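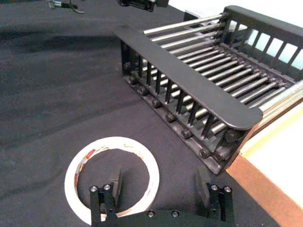
The dish rack is one of the few things in a kitchen that most of us buy without reading anything about it. It lives beside the sink, it gets wet several times a day, and it is replaced when the rust starts to mark the plates. In my house that used to happen every couple of years. The last one went in August, when a rail came away in my hand with four dinner plates on it.

I didn't want to buy another. The feet had gone and one joint had failed, but the rest of it was sound, and it seemed daft to throw out that much metal for the sake of one corner. So I took it to the repair evening at Flukstead, where people bring in broken household things and sit down at a long table to mend them. I have been going ever since, and I have learned more about dish racks than I expected to.

The first lesson is that there are only a few ways to make one. The cheap kind is bent wire dipped in plastic. Water gets in wherever the coating splits, usually at the welds, and after that the wire rusts from the inside. The better kind has a proper frame, with rods or slats set into it. It costs more, but if a part fails you have some chance of getting at it. Bolts are a good sign. A bolt can be tightened, and if it has rusted solid it can be drilled out and replaced for pennies.

The second lesson is that you don't need many tools. The people who run the Prurnano workshops, where I did a short course over the winter, start beginners off with what is already in the kitchen drawer: tape, cable ties, a glue gun, and a box with compartments for the small bits that would otherwise roll onto the floor. A dark cloth goes over the table first. It protects the top and it stops a rack from skidding about while you work on it. 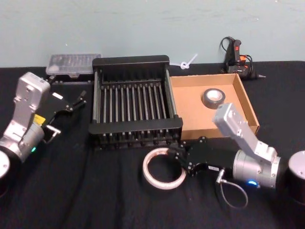 Rack, tape, a zip tie and a glue gun on the cloth-covered table.

Each of these has its uses and its limits. Masking tape is for marking and holding. Wrap a little round the rod you mean to work on and you won't lose your place when you turn the rack over. It also holds a loose rail while glue sets, and it comes away cleanly if you don't leave it on for a week.

Duct tape is stronger and far more tempting. It is fine for a box or a bag. On a dish rack it is a short-term answer at best, as the edges lift with washing up water and the glue underneath goes grey and sticky. If you have already done it, white spirit on a rag will take off the residue. Wash the rack well afterwards.

Cable ties are better than they look. A tie pulled tight round a joint and trimmed flush will hold a loose rail for months, and when it goes brittle you snip it off and fit another. Hot glue is good for feet. I cut mine from an old rubber mat and stuck one under each corner, and they have stayed put so far. Keep it away from anything that will meet very hot water, because it softens.

Then there is the matter of where to keep it all. I used to have a drawer for tape, a jar for screws and a carrier bag for everything else, and I spent longer looking than mending. Now the lot goes in a shallow cardboard box with the sides cut down low.

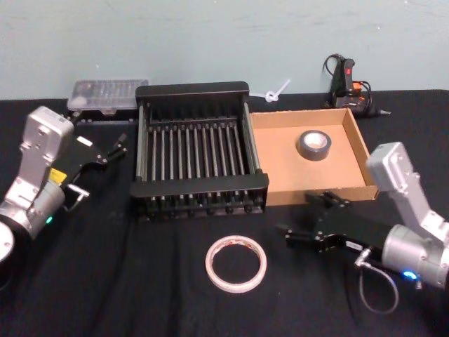

A low-sided box does one job very well, which is letting you see what you own. Tape goes in flat so that it doesn't roll. Small parts stay in their own lidded case. When I start on something, the box comes out and sits next to the job, and everything goes back in before I put the kettle on.

You can of course pay for something smarter. Handier sells a fold-out tool caddy for £32, and Kontogiannis makes a lovely steel one that I have picked up and put down in the shop more than once. Both would do. So does the cardboard.

My own rack is back by the sink. It has new feet and one cable tie, and it leans a little to the left when it is full.

Reading time: 4 minutes

Comments (3)

Clothpeg: I've had the same rack through two house moves. Nail varnish on the bolt heads keeps the rust off. Do it again each spring.

mendit_or_else: Would add a small wire brush to the list. Hot glue never sticks for me unless I've scrubbed the metal first.

Teatowel: Ours is the bent wire kind and it's shedding bits of white plastic into the cutlery. Is there any saving it or is it the tip?

Contact us | Copyright | Back to top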